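3.2 Materials and table layout

The study looked at how people put a card game in order before play and clear it away afterwards. We chose poker because its equipment is small, cheap and of very different shapes: cards, chips, buttons and a mat. All sessions used the same kind of round mat, teal-blue with gold lines, on which the seats are numbered along the border. The numbers were useful for our coding, as an observer could write "chip at seat 4" and need no ruler.

The material comes from two sites, Vandton and Clernia. In total we coded 3,561 placements, of which 2,467 belong to the setting-up phase and the rest to the clearing phase. A placement was coded when an item was released and stayed where it was.

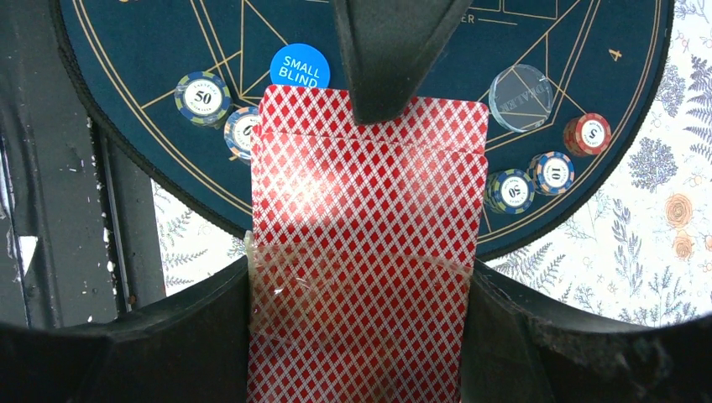
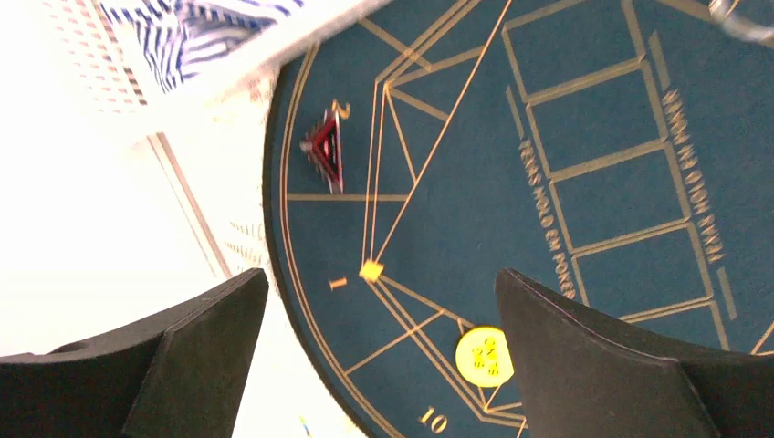
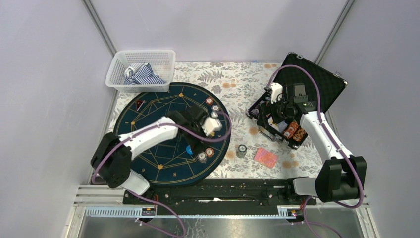
Figure 2. Playing cards (top), printed layout of the mat (middle) and the mat on the table with chips at its right edge (bottom).

Cards were treated as one item when they were moved together, whether wrapped or not. Chips were coded one by one, even if they were carried as a group, and for this reason they form the largest class in Table 3. Buttons were first counted with the chips. After the pilot in August we gave them their own class, as the two observers did not agree on where a button should go when no seat had been named for it.

For each placement we noted the nearest seat number and whether the item lay inside the gold border, on it or outside it. Items on the border were the most difficult to judge. Here we followed the rule of Kubo, our earlier coding scheme for board games, and took the side on which the greater part of the item rested. Cloths and baskets on the table were not coded.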